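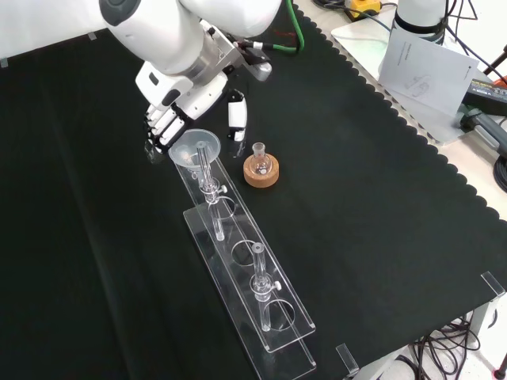
Courses > Environmental Science > Student Projects > Final Reports

Is Hard Water Really to Blame? A Look at Household Complaints in Brurkcombe and Nakeck

Aug 10, 2020 | By the Household Water project group

Everybody in Brurkcombe will tell you the water is hard. They say it ruins kettles, dries out skin, makes tea taste flat and turns towels into cardboard. Our group started with the same belief, mostly from hearing our parents repeat it. The project was meant to measure how much trouble hard water causes. By the end we were asking whether people could tell hard water from soft water at all, and we still doubt it.

Water is called hard when it carries a lot of dissolved calcium and magnesium. It picks these up from rock, mainly chalk and limestone. When the water is heated, some of the calcium comes out as the white crust known as scale. Soap also reacts with the minerals, so it lathers badly and leaves scum on the tub. None of that is in dispute, and we did not set out to test it. What we wanted to look at were the other complaints, the ones that get passed around with no source.

Brurkcombe and Nakeck made a good pair for this. They are close together, but Brurkcombe is supplied from wells in chalk and Nakeck from an upland reservoir. Nakeck is the smaller place, with 2718 residents at the last local count. If hard water were behind everything people blame it for, Nakeck should have been a town of soft towels and happy tea drinkers.

We put out a paper questionnaire in both towns and got 442 back. It asked what people thought of their water, what problems they had noticed at home and whether they had bought anything to deal with them. It did not use the word "hard" until the last page. We were told by an older student that this was fussy, but it probably mattered more than anything else we did.

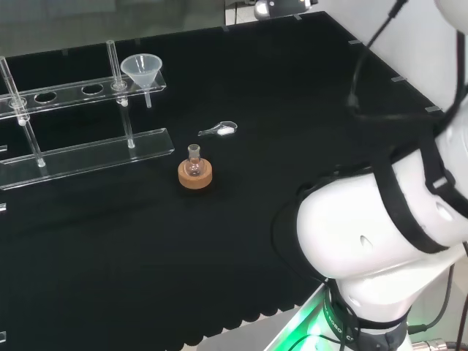 NAKECK, June – The first batch of replies came from this end of the valley, and they did not fit the theory. People here complained about dry skin in much the same words as people in Brurkcombe. They complained about stiff laundry. Several blamed the hard water, which they do not have. One reply said the water "got harder" after the road was dug up. Another household had bought a Butis softening jug and was sure the tea had improved.

We do not think these people were making things up. Skin gets dry in heated rooms, and laundry goes stiff when it is hung in still air or washed with too much detergent. A person who notices either one will look for a cause, and water is an easy one to name.

Scale was the exception. Brurkcombe households reported it far more often, and they described it well. This is the one complaint where the replies lined up with the supply, and it is also the one you can scrape off with a fingernail.

A note on timing. The questionnaire had already been delayed once, as the first planned dates fell in Ramadan. Many families in the east part of Brurkcombe would have been fasting through the day and cooking and making tea late at night, so their answers about kettle use would not have matched their usual habits. We moved the dates and think that was right, though it cost us the spring term and left less time for follow-up.

The tasting

We also ran a small tasting with tap water from both towns, each served plain and as tea. Tasters got up to 5 cups each and were asked which town each cup came from. For the tea, people did slightly better than guessing. For plain water they did no better, including the tasters who had told us beforehand that they could always tell. We should be careful here too. The group was small, most of the tasters knew us, and the cups were not all at the same temperature by the end of the afternoon. 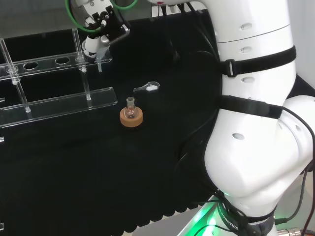
The arm, with its two black straps.

What we would not claim

We have not shown that hard water has no effect on skin. We asked people what they noticed, and that is a weak kind of evidence in either direction. The people who sent the form back may also be the ones who already had something to say about their water.

We are just as doubtful about the products. The leaflet that came with the Butis jug promised "softer living" and gave no figure for how much calcium it takes out, or for how long. We wrote to ask and had no answer by the time this report was due. Maybe it works. A buyer in Nakeck has no use for it either way.

If another group picks this up, we would suggest 2 changes. Give half the households a plain jug with no filter in it – with permission – and see who reports better tea. And ask about heating and detergent on the same form as the water.

Contact the course office | Copyright Environmental Science Student Projects | Back to top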